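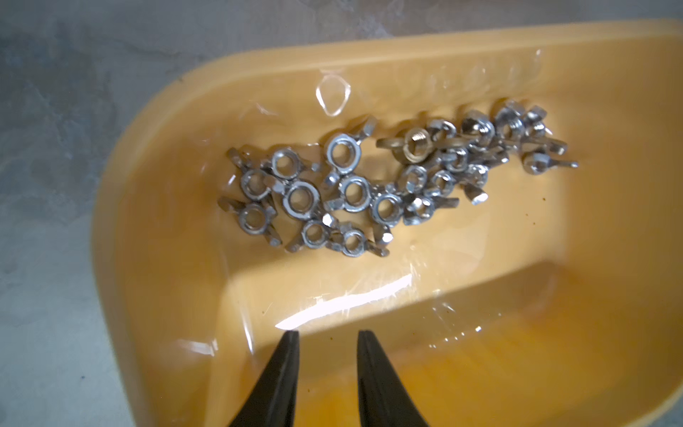 How to write a staff profile for the fundraising pages

New members of the development office are asked to send in a profile within their first month. Old ones are checked every March. The steps are the same for both.

1. Start with the job, not the person's history. Give the full name, the job title as it appears in the contract, and the month and year they joined.

2. Say what they look after. "Gladys Nyanda manages gifts from former students in Kerkent and the surrounding district" is enough. Leave out the names of donors, even those who have been thanked in public.

3. Add one or two earlier posts. Name the employer and the kind of work. Anything more than ten years old can go unless it bears on the present job.

4. List qualifications last, with the awarding body. Don't put letters after the name in the heading.

5. Cut the text to 71 words for the team list. The longer version, on the person's own page, can run to 260.

6. Write in the third person and use the surname only if two people on the page share a first name. Where two share a surname, as Gladys and Tatu Nyanda do, use first names throughout.

7. Send the draft to the person concerned and wait for a written yes. Allow nine working days.

8. Pass the agreed text to Awuor Simiyu, who puts it on the site. Phone extensions go in the contact box and should be left out of the profile itself.

If someone changes role, start again from step 1. When someone leaves, tell Awuor the same day so the page can be taken down and the enquiries address redirected.

Last updated January 10, 2019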